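Planning the budget for a small gripper cell: simulate first or buy first?

Forum > Automation for Small Shops > Purchasing and Planning

kessel_fit
Posted Sat 4 May

Hello all. I am responsible for equipment planning in a small assembly shop in Berndale. We want to automate one station where hex nuts are picked up and put on a stud plate. Before I ask for money I am building the station in simulation. 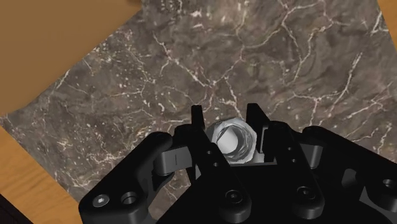 My budget for the first phase is 1040 for software and small parts, and this was approved in February. The arm and the gripper would come from next year's budget. My question is about the order of things. Should I finish the simulation and then write the request for the hardware, or should I buy one cheap gripper now and test with real nuts on the bench?

I have an offer from Plimer for a set of replacement fingertips at 187 per pair. The tips are of course useless to me without a gripper, but their sales contact says the price is valid only until the end of the quarter. I do not like to be hurried in this way.

Please excuse my English, I write slowly but I read everything.

torque_and_tea
Reply

Nice work so far. What I like is that you have the nut already between the fingers with the hole up. In many purchase requests I get, the part is a gray cube and the gripper closes on it perfectly every time.

To your question: buy the bench gripper. Simulation is good for reach, collisions and cycle time. For friction on a small metal part I would not trust it with one cent of my budget.

mbrandt_ops
Reply

I disagree with torque_and_tea. We did it in that order, first the hardware, and the gripper was in a drawer for 5 months. We had no mount, no controller and no one with free hours. A simulation costs mostly evenings. A gripper in a drawer costs money and also your reputation when you come back with the next request.

kessel_fit, is the marble surface on purpose? Your real table will be steel or rubber mat, I suppose.

kessel_fit
Reply

The marble came with the scene template, also the wooden table under it. I did not change it because for the moment I look only at how the fingers hold the nut. The real surface will be a rubber mat. But it is a good point for later, when I want to test picking from the surface and not only holding.

voss_lurker
Reply

If a camera is part of your plan, change it earlier than "later". A dark stone with white veins all over is a hard background for finding a small shiny part. A plain mat is much easier. You will then plan money for a better camera than you need, or the other way around. We planned our vision system on the wrong background and had to write the whole cost sheet new.

I work with a gripper from Voß, so read my opinion with this in mind. What I would put in the budget as its own line is fingertips. All sellers quote you the gripper and then the tips are "accessories". With pointed fingers like yours and a hexagonal part you should ask yourself whether you hold on two flats or on two corners. On the flats it is stable. On the corners the nut wants to turn. I paid twice for tips before I understood this.

torque_and_tea
Reply

@mbrandt_ops The drawer is a planning problem, it is no argument against hardware. Nobody forces you to buy without a mount. Put the mount on the same order.

@kessel_fit The 187 I would let go. Sellers have a new "end of quarter" four times in the year.

kessel_fit
Reply

Thank you, this helps me. About the flats: I set the nut by hand in the simulation, so it starts already between the tips. I have to be careful that I do not present this to my boss as if the robot had picked it up.

I made a first list for the request:

Arm, used or demo unit – price open
Gripper with controller – price open
Two pairs of fingertips (one to try, one to keep)
Mount plate, made in our own shop
Camera – only if the feeder is not good enough
Rubber mat and fixtures – 131

Is something missing?

mbrandt_ops
Reply

Yes, three things. Safety assessment, training for at least two persons, and cables. You laugh about the cables now.

And I would move the feeder from the camera line to its own line. If the nuts always arrive flat and in the same place, you maybe need no camera at all. A simple feeder from Peltness did this for us with M8 nuts. It is loud, but the operators accepted it after we put a cover.

screwdriver_sue
Reply

Small voice from the other side. Did you calculate what the station costs today? For one station with nuts, a person with a good electric driver and a tray is very hard to beat. I stopped a project like this after I wrote down the real hours per week. Do this before the arm is on any list.

kessel_fit
Reply

This is fair. I have the hours from the shift book, but I did not separate the nut station from the washer station. I will do it this week.

torque_and_tea
Reply

screwdriver_sue is right about the hours but I want to add one thing. Our reason was never the hours, it was that no one wanted to stay on this station longer than one shift. Such a cost does not appear in a shift book. Write it in the request anyway, in one sentence.

voss_lurker
Reply

Also ask Plimer if they lend tips for a test. Voß did it for me without payment, I had only to send them back clean.

kessel_fit
Reply

I wrote to them this morning and asked for a loan pair and also for the drawing, so that I can put the correct tip shape in the simulation. For now I do not order the gripper. First come the hours, then the feeder question with sample nuts. When I have the answer from Plimer I will post it here.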